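Film Awards and How to Read Them
Notes for Session 3: who votes, what they see, and why the wrong film wins 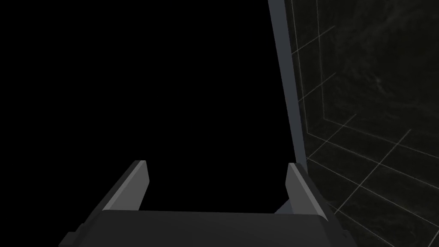
Last time we finished with festivals, where a handful of people sit in a dark room for a week and then argue over dinner. This time it's awards, which are a very different animal. I love this topic, and I hope you'll come out of it unable to watch a ceremony the same way again!

Start with the basic question: who is voting? There are three kinds of body you'll keep meeting.

Juries. Small, named in advance, usually changed every year. They watch everything on the shortlist (or they're supposed to) and they talk to each other. That talking matters enormously. A jury can fall in love with a strange little film because one person made a passionate case for it at eleven at night.

Academies and guilds. Large, made up of people who work in the trade, and they vote alone, at home, on a form. They don't talk as a group. Some of them will have seen four of the five nominees and will vote anyway.

Critics' circles. Somewhere in between. Critics see far more films than anyone else in a normal year, so they get bored with things the rest of us still find fresh. Watch how often a critics' prize goes to a performance that is quiet, or odd, or in a language the voters had to read at the bottom of the screen.

Our running case: the Haltach Screen Prize

We'll use Haltach all term, partly because its records are so good. It was set up in 1927 as a prize for the best picture shown in the town's two cinemas that year, and there was a single award, voted on by ticket holders. You tore the stub off your ticket and dropped it in a box in the foyer. That's all! The first year drew 3759 stubs, a splendid turnout for a town that size, and the box itself is still in the museum at Hodham.

Three things changed later, and each one shows up in the list of winners.

First, acting prizes came in. As soon as you can vote for a person as well as a film, people start splitting their votes: best picture to the big serious drama, best actress to the comedy they really enjoyed. Look at your printed list and see how rarely the two match once the acting prizes appear.

Second, the public vote was dropped and a jury brought in. Comedies and musicals nearly vanish from the top prize from that point. I'd like you to think about this before you decide the jury had better taste.

Third, supporting categories were added. Everyone treats these as the small prizes, but they're where the really interesting fights happen, so they get a section to themselves.

Lead or supporting?

In most systems the studio or distributor decides which category an actor is put forward in, and the voters can sometimes overrule them and sometimes can't. You might think it would go by minutes on screen. It very seldom does! A well-known face with 20 minutes may be entered as a lead because the poster says so. A child who is in nearly every scene may be entered as supporting because the lead category is crowded that year and the supporting one looks winnable.

Child performers are a lovely test case for all of this. Ask yourself what a voter is rewarding. Is it skill, as we'd mean it with an adult who has trained for years? Is it the director's patience, or the editor's? A wonderful performance by a first-time actor of eleven might be built out of dozens of short takes. Does that make it any less wonderful? I go back and forth on this every year and I'm happy to be argued with.

The Besnard example (clip shown in class)

Besnard is the two-hander set in a ferry office. It was entered at Haltach with both actors as leads, in the same category, and neither won. Vote splitting is the usual explanation and it's probably right, but look at the rules too: under a first-past-the-post ballot two strong leads from one film hurt each other badly, while under a ranked ballot they hurt each other much less. Work it through on paper with made-up numbers. It takes five minutes and it's surprisingly good fun.

A note on ranked ballots, as several of you asked. You put the nominees in order. If no film has more than half of the first choices, the one with the fewest drops out and its ballots move to whatever was ranked next. Carry on until something passes half. The effect is to favour films that lots of people like quite well over films that a few people adore and many can't stand. Neither outcome is a mistake. They're answers to slightly different questions.

Small industries, big stars

When a national award in a smaller film industry goes to a visiting star, you'll always hear two reactions. One says it brings attention to the ceremony and to the film, and that the star did good work and should be treated like anyone else. The other says the prize exists to support people who make their living there. Relard, the regional body whose rulebook is in your reading, tried to please both sides with a residency rule for the acting categories, then added so many exceptions that the rule hardly bites. Read the exceptions first. They're the best bit.

Things to listen for in an acceptance speech

Who gets thanked before the director. Whether the crew are thanked by name or by department. Whether the writer of the original book is mentioned at all, if there is one. Whether the winner names the other nominees (very common in supporting categories, much less so in the leads).

For next time

Read the Relard rulebook, sections on eligibility and on voting. Skip the part about table bookings.

Pick one year from the Haltach list and find out what else was showing. Bring a film you think should have won, and be ready to say which kind of voting body would have given it the prize.

If you haven't seen Besnard all the way through, there's a screening on Thursday in the small lecture room. Please do come, the last half hour is marvellous and the clip gives you no idea of it.

Essay titles go up after that. Late changes of title are fine if you tell me before you start writing.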